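Estcombe Community Kitchen: Dish Room and Glassware

Gallery. Updated March 23, 2024

The kitchen at Estcombe is open to groups by the half day. Most of the questions we get are about washing up: what is supplied, where things go, and how we want the glasses cleaned. The pages on the stove and the walk-in cooler are separate. This one covers the dish room and the table next to it.

We own 700 pieces of tableware if you count the teaspoons. The drinking glasses get the most use and the most complaints, so most of the notes are about them.

How the room works

Dirty dishes come in through the hatch on the hall side. Scrape plates into the green bin before they go on the counter. There are 2 sinks. Use the left one for washing and the right one for rinsing, and change the wash water when it goes gray.

The dishwasher is a Parri under-counter model. It takes plates, bowls and flatware. Please keep the glasses out of it. The water in Irnell is hard, and glasses that go through the machine come out with a white film that takes vinegar to get off.

Racks are stored under the counter and hold 30 glasses each. Fill a rack before starting another. When it is full, slide it onto the lower shelf of the cart, never the top.

Towels are in the drawer marked Linen. Used ones go in the bag on the back of the door. Groups that book through the Skurside hall should bring their own towels, as the linen service isn't part of that rate.

Glasses by hand

Wash glasses first, while the water is clean. Use the soft side of the sponge. The scrub side is for pans and baking sheets. Start with the rim, then the inside, then the base, where lipstick and juice pulp tend to get missed. Rinse in hot water and leave upside down on the rack.

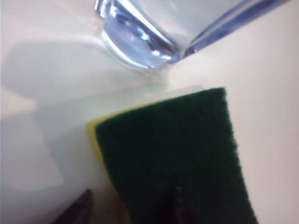
Clear drinking glass and a two-layer scrub sponge on the pale tabletop.

One reader wrote in to say that the soft side still leaves streaks if it was used on a greasy plate earlier, and that her group keeps a separate sponge for glasses and throws it out after 6 washes. We have started putting out a second sponge for this.

Chipped glasses go in the cardboard box under the right sink. Write the number on the sheet taped to the cupboard so we can reorder. The last order was in October.

Next gallery: Pots, pans and the long shelf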